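Badano Wrist Marker Kit
Class and club set, from Mäkelä

Product details | What's in the box | Using it with a group | Orders

The Badano kit is for school robotics clubs and student teams who want to teach a robot hand work by showing it. The wearer puts a strap on each wrist and does an ordinary job at a table. A head camera records both hands, and the markers on the straps give the software the position and angle of each wrist. The recording is then used as training data for the team's own arm or gripper.

Each strap is black with white panels, and each panel carries a square black-and-white marker. The panels go round the wrist so that the camera still has markers to read when the arm turns. One further panel hangs below the forearm for the times when the palm comes up.

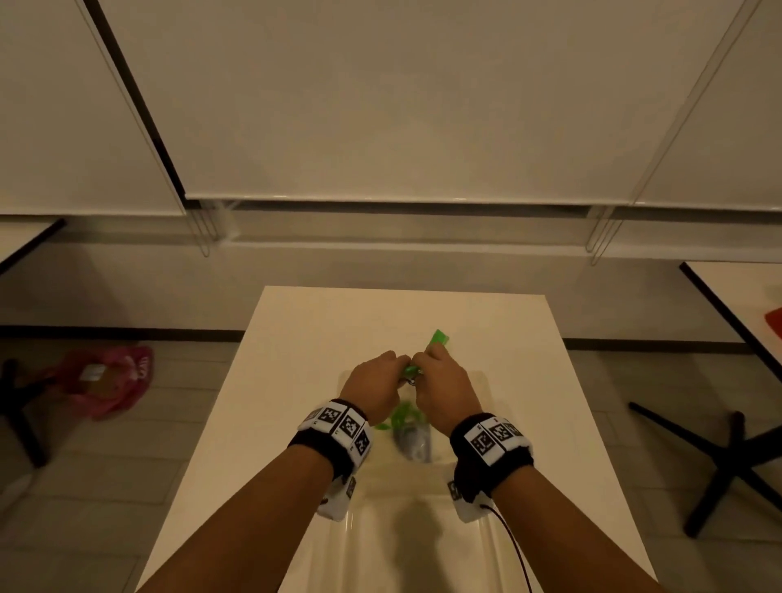
Both straps worn for a two-handed task over a clear tray.

What's in the box

Two wrist straps, left and right
Spare marker panels
Head camera mount (camera not included)
Printed calibration sheet
Teacher's booklet with a set of table tasks
Licence for the Pimico recording software, one classroom

Choosing tasks

The booklet was written by Santeri Kiiskinen, who runs the Grurness after-school robotics club. His tasks use things a club can get hold of cheaply: bags, boxes, packets, cloths and lids. Start with rigid objects and move on to soft ones once the group can get a clean recording.

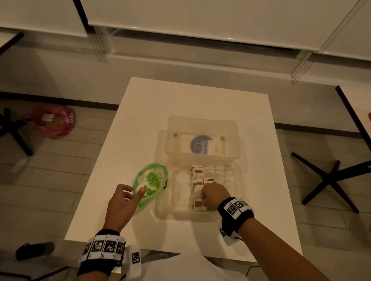 Sorting and packing tasks suit beginners, as the objects keep their shape and each one has a place to go. A container with two compartments is a good choice. With small white packets filling the nearer compartment and a printed card in the farther one, the wearer has to reach in among the packets with one hand while the other is kept free for the next item. Ask the wearer to keep both wrists in view of the camera, including the one that is not doing much.

Clear plastic is harder. Vision models written by first-year teams often lose the edge of a transparent box on a white table, so leave it until the second half of the course or put a coloured mat under it.

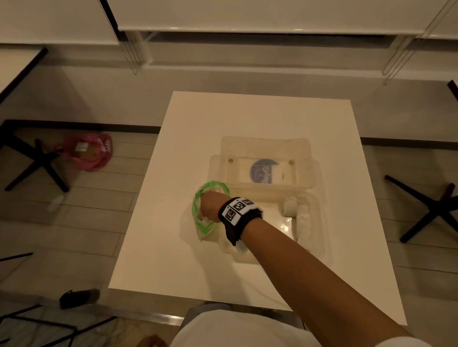 Soft bags are the last tasks in the booklet and most teams find them the hardest. The shape changes with every grip, so no two recordings match. A clear bag with a bright green border gives the software something to follow, and the rim is the part to hold when the wearer wants the bag to form an open loop. Record the same task with several wearers if you can.

Specification

Recording memory: 2,827 frames per session file
Battery: none in the straps
Cleaning: wipe panels with a dry cloth, do not wash

Orders

Class set: 760 euros
Spare strap: 45 euros
Questions about school orders go to Niilo Hämäläinen at Mäkelä. Prices checked October 26, 2025.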